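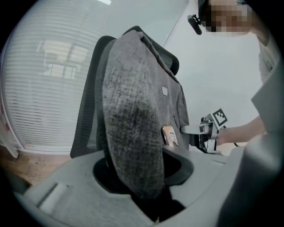 Call for participants — the Kurnby shared workshop is looking for people to help with a pair of hand-held grippers

My name is Eetu Suominen and I take care of the gripper build in the Kurnby workshop. The project is called Akulard. We make grippers that a person holds and moves, and from the recordings a robot arm shall later learn the same work. The mechanics are ready enough to be used. Now we need more hands.

The tasks are ordinary household and office tasks, mostly with soft things: picking up a garment, opening a zipper, putting an object in a bag, moving something from a chair to a desk. Soft fabric is difficult for our gripper fingers, and each person handles it in their own way. For this reason we ask for many different people and not only for the builders.

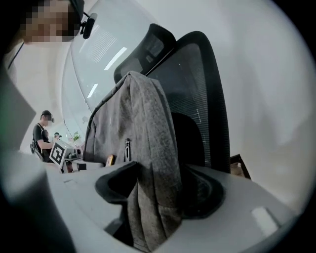
A session takes 43 minutes with one break in the middle. You wear a small camera on the head and hold a gripper in each hand. Please tell us beforehand if you have pain in the wrist or shoulder, the grippers become heavy after a while. Faces are blurred in all recordings before they are stored.

Who can take part:
You must be 18 or older.
Glasses are fine if the head strap sits well over them.
Left-handed people are very welcome, we have too few.
No knowledge of robots is required.

We have 2,169 recorded attempts so far and wish to reach 3,369 before we close the collection in September. If you come more than once it is a great help — the second visit usually goes much faster.

We also look for one person who likes to repair. The work is to change worn fingers, tighten the cables and print new housing parts in our favourite grey plastic. You should be able to solder and to read a simple drawing. This is not a paid position, but you get a key to the workshop and free use of the printers, and Koskela gives us the filament at cost.

The recording software is Draltodus. We will show you the three buttons you need.

To apply, leave a note in the Akulard folder at the workshop entrance or write to Eetu through the Kurnby members' page. Please write which hours suit you, and if you prefer morning or after 5 p.m.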